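Okay, a few of you asked how the search for a place for my mom is going, so I'm putting it all in one thread. Grab a coffee, it's a long one.

Quick background for the new folks: she's in Grusness, I'm 180 miles away, and she had a fall in July. She's fine! But the stairs in her house are not her friend anymore, and she's the one who said it first, so we're looking.

I started with one of those big online directories and typed in her zip code. 278 listings. Home health, day programs, nursing homes, apartments with a pull cord in the bathroom, all in one big pile. I closed the laptop and ate a sandwich.

What helped was sitting down with Mom on the phone and asking what she can't do easily right now. Her list was short: stairs, the tub, driving at night, and cooking anything that needs the big pot. None of that is nursing care. So out went most of the list.
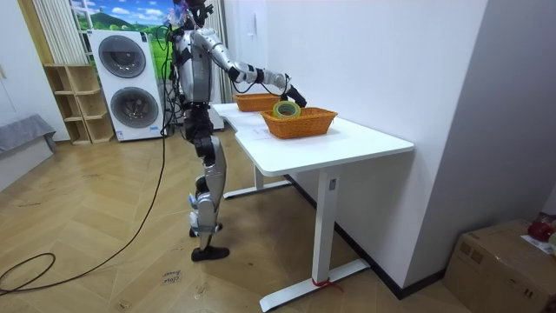 That got us down to assisted living and what they call independent living with services. The words mean different things depending on who's talking, by the way. One place's "independent" came with three meals a day and a nurse down the hall, and another's came with a parking spot and good luck.

We ended up with 5 places to visit. I called every one of them first, and I'd tell anybody to do that. Two didn't call me back for over a week. I kept them on the list anyway, and I kind of wish I hadn't, because the visits went about the same way.

The one Mom liked right off was Bititcombe House. Small, one floor, garden out back with actual tomatoes in it. She got talking to a lady about tomatoes for half an hour and I just stood there holding both our purses.

Money, since people always ask and then whisper about it. The base rate is only the start. Ask for the fee sheet – the whole sheet, on paper – and go line by line. At one place there was a charge of $543 a month for "medication reminders," and that was someone knocking on the door twice a day. Mom said she'd knock on her own door for half that. 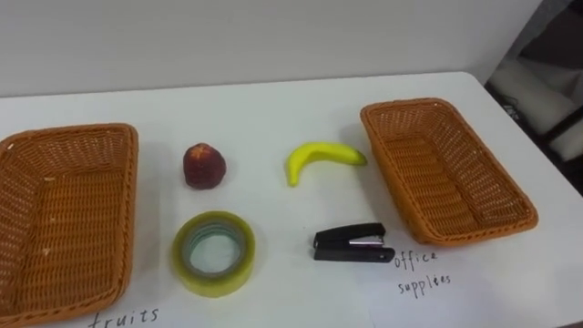
Also ask how often the rate goes up and how much it went up the last three times. The good places answered right away. One told me they'd "have to circle back," and they have not circled.

Things I forgot to ask the first time and had to call back about: can she bring her own bed, what happens if she's in the hospital for two weeks and the room sits empty, is there a night person who's awake, and who do I call on a weekend. Write those down before you go. I thought I'd remember them all and I remembered the bed.

Go at lunch if they'll let you. We ate at Besson Court and the soup was wonderful, I'd go back for the soup. But the dining room was so loud that Mom couldn't hear me across the table, and with her hearing aids that's a real problem, so that one came off the list.

My brother wants her to stay home with an aide coming in. We priced that too, through an agency called Skatadness, and for mornings only it's doable. For mornings and evenings it passes what Bititcombe charges, and she'd still have the stairs. He's thinking it over. (He knows I'm posting this. Hi.)

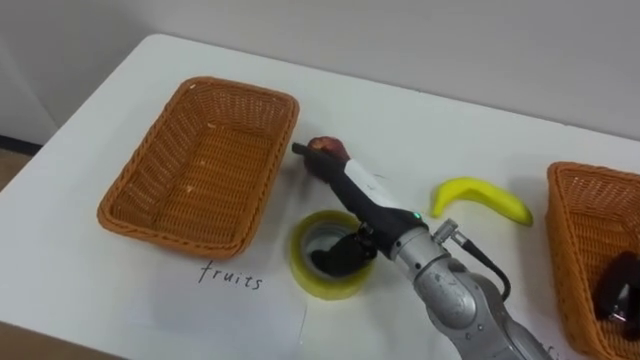 Posted by the author
Daughter, long-distance caregiver, reluctant spreadsheet person

Where it stands tonight: Bititcombe has a waiting list and we're on it. The deposit is refundable, and I have that in writing. They do a short trial stay, a couple of weeks in a furnished room, and Mom wants to try it before she says yes to anything. I think that's smart, and I told her so, and she said she knew it was.

If you've done a trial stay with a parent, I'd love to hear how it went, good or bad. Did you visit a lot, or leave them be for the first few days? I keep going back and forth on it.

And if you're in the 278 listings stage right now, hang in there! Make the short list of what's hard at home before you look at one more website. I'll post again when we hear about the room.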